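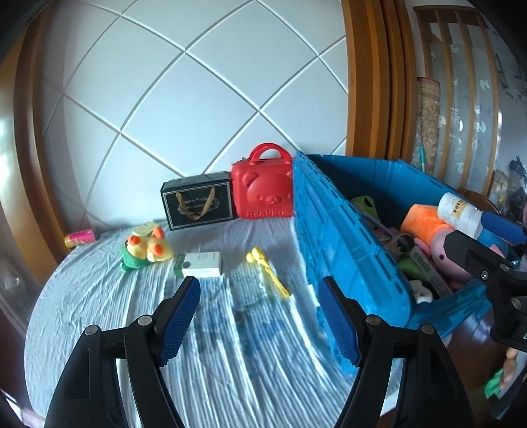
Re: [tidy-list] What do you do with the toy pile?

Home | Archives | Threads | Join | Help
Search this list: Go

24/01/2005
From: Selorm Alhassan

Ama Adjei wrote:
> I've got plush everywhere and guests coming. Do you sort by kind
> or just throw it all in one bin? And what about the hard cases?

Ama, one bin! I used to sort and it never lasted past June. Now I dump everything on the bed (striped sheet, needs ironing, don't care) and fill the big blue bin from there. The orange plush and the pink one are already in, along with a white bottle with a blue cap that probably belongs in the bathroom - I'll deal with that later.

Hard things I leave till last. The red Rilakkuma case has a handle on top, so it can go on the shelf by itself, and so can the black gift box with the gold label, which I can't bring myself to toss. The yellow guy with the orange bumps is still waiting on his green cloth.

My bin was 300 at the Bawa market and I've had it since 2000. Don't get the Skonow ones, the lids pop off.

Selorm

Comments

stosia_mum: Mine would climb in the bin too.

Kit27: Keep the gift box!! Great for hair ties.

Ama Adjei: OK, one bin it is. Does yours fit under the bed?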